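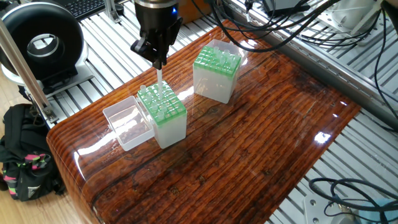
One tip, one box, and the varnished slab that has caused most of my troubles.

I had promised myself I would write up the Flustbridge cell properly once it was working, and as it has been nearly working since November I have decided to lower the bar. These are my notes on keeping a pipette tip station in good order, mainly so that I can find them again when I have forgotten all of it.

The job sounds like nothing. The gripper takes a tip from a box and puts it back in a box. A child could do it, and a child would also be cheaper to run, though the paperwork would be worse. The trouble is that a pipette tip is a slightly bendy cone of almost no weight, and the hole it goes into is only a bit wider than it is. If the tip leans, it catches the rim. If it catches the rim, it either pops out sideways or takes the whole rack for a short walk.

So most of the looking after is about getting things straight, and then finding out which of them has stopped being straight.

I start with the fingers. They're black, angular and simple enough, and every fault in the cell gets blamed on them first. I wipe the faces with a lint-free cloth and check that both sides close at the same moment. For a long stretch one of ours was arriving early and shoving the tip across before the other got there. You couldn't see it by eye. You could hear it, a sort of double click, once the extractor fan was off. Ernő Csizmadia heard it from the doorway with his coat still on, which I have more or less forgiven.

The fix was to slacken the finger mount, close the gripper gently on a steel pin and tighten everything back up with the pin still held. Do the screws a little at a time and swap sides as you go. If you do one side up fully and then the other, you will have a beautifully tightened gripper that is wrong.

Grip force came next. We had it at 23 on the controller's own scale, whatever that is a scale of, and the tips were being squashed into a faint oval. An oval tip goes into a round hole about as well as you'd think. I went down in small steps and settled on 19. Below that they start to slip when the arm speeds up, and you find them later on the floor, usually with your sock.

Then there's the table. I inherited it. It's a handsome thick thing, shiny as a conker, and it sits on aluminium rails that were clearly hoping for something more industrial. It is lovely to put a mug on. It's also a mirror, and the overhead lights bounce off it in great white patches, so the vision side spent weeks being very sure about things that weren't there. I turned the exposure down, then moved where we put the boxes so they weren't next to the worst of the glare, and that got us most of the way. Wilton wanted us to lay a matt mat over the lot. I've ordered one twice and both times it came in gloss.

A polished surface is slippery too. A box of tips weighs very little and will slide if a tip goes in crooked, and after that every hole is in the wrong place by the same amount. I now put a small square of grip mat under each base and check the corner position before a run. It takes a minute. I skipped it once, at ten to six in the evening, and was still there at eight.

Lids. Decide what you're doing with the lids and write it down. On an open box with the lid still hinged, the lid has to go at the back, away from the arm. If the lid comes off altogether, it needs a place of its own in the layout. A clear lid on a shiny table is as good as invisible, and I have put my elbow on more than one.

Cables last. Ours droop from the wrist and off over the back, and they pull. With the arm stretched out, the pull is enough to tilt the tip by a hair. I re-tied the bundle with more slack near the wrist, ran it through its full reach slowly with my hand near the stop button, and zeroed the wrist again afterwards. Zero it after, please. I did it before, the first time, and had to do the whole thing twice.

Tinico's service sheet says to recheck the alignment every 1,000 cycles. I do it when the kettle's on. The last long run had 7 misses, all in the same row, so tomorrow I'm going to have the rack out and see if the green part is sitting flat in its base. Erdős, the other cell, hasn't missed in weeks, but it only moves cardboard.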